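Finished the Wulden community garden newsletter last night. Thirty people have asked me to take it off their mailing list, which is odd, as I could have sworn fewer than that had ever opened it.

The lead story was zucchini. It's always zucchini. I planted one seedling in March, under cover, on Severin Fankhauser's advice, and I've been regretting his friendship ever since.

Severin says you pick them small. Fine. I went to Unton for a weekend and came home to something you could paddle across the harbour with.

So far I have made zucchini loaf, zucchini fritters, zucchini pickle and a zucchini soup the colour of an old fridge. My kids have started eating at the neighbours'.

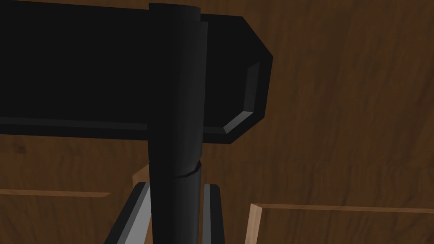 Anyway, the neighbours are on to us. I left a bag on Védís Arnardóttir's step at dusk and by breakfast it was back on mine, with two of hers in it.

She denies it. She also waved at me over the fence with the calm of someone who has cleared her bench.

The newsletter did get one letter to the editor, up to 200 words allowed, and it used every one of them on the subject of hose etiquette. Coil it clockwise, apparently. I've been a menace for years.

Plot 14 has grown one perfect capsicum and wants it on the front page - I've said yes, mostly for the change of colour.

Swap table is at 8 if you're near the Welo Street gate. Bring jars, bring lemons, bring spare mint if you must.

Please don't bring zucchini. I'll be the one with the wheelbarrow.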